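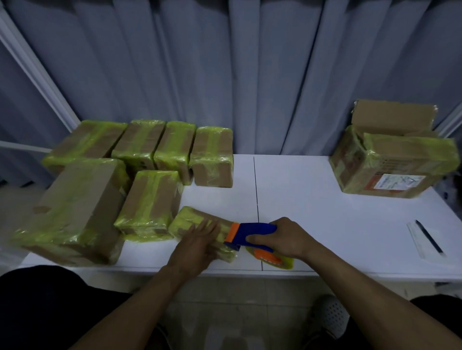 Parcel taping

Parcel taping is the practice of closing, reinforcing or entirely covering a cardboard box with adhesive tape before it is handed to a carrier. It is among the last steps in packing and is the one most often done with enthusiasm. Methods range from a single strip along the center seam to full wrapping, in which the box is bound until only patches and stripes of cardboard show through the tape.

Tools

The usual tool is the handheld tape dispenser, also called a tape gun, although it lacks both the range and the glamour. It consists of a handle, a hub for a wide roll of packing tape, and a cutting edge at the front, sometimes behind a colored guard. Blue plastic handles and orange guards are both seen. The dispenser is held in one hand and drawn across the parcel while the other hand lies flat on top with the fingers spread, so that the box does not follow the tape across the table.

Packing tape is sold clear, brown or in a yellowish tint. A translucent yellowish tape looks nearly colorless in a single layer and turns a glossy yellow-green where several layers overlap, which gives heavily wrapped parcels the appearance of something kept in a pond.

Technique

The minimum closure is one strip over the seam, carried a short way down each end. The H-pattern adds a strip across each of the two end edges. Beyond this come the belt, run once around the middle, and the double belt, run around the middle again by someone who did not trust the first.

Full wrapping is done in overlapping passes, normally lengthwise first and then across. Small parcels are the most awkward, as the hand holding them down covers most of the surface to be taped. They are turned often and tend to end up with more tape for their size than large ones. Large parcels are more likely to keep a plain cardboard face, either to leave room for a label or because the packer had reached a natural stopping point in the roll.

Work surface

A long, smooth table is preferred. Finished parcels are commonly stood along the back edge and unfinished ones kept at the front, an arrangement that holds until the front fills up. Large boxes then migrate to the corners, where they may hang over the edge.

Regional habits

The packing rooms of Lornmont are associated with full wrapping, and local shops there stock tape in cartons of 22 rolls. In Stikville the H-pattern prevails, and a fully wrapped parcel is taken to mean that the contents are already broken. The Grullilgate parcel counter displays a sign asking customers to leave one face of each box bare. The sign is attached with packing tape.

Opening

Taped parcels are opened with a knife, scissors, keys or, in the final stage, teeth. The Tejada pamphlet on household packing, which runs to 117 pages, gives opening a single paragraph and recommends patience.

See also

Box cutter
Bubble wrap
Gift wrapping
String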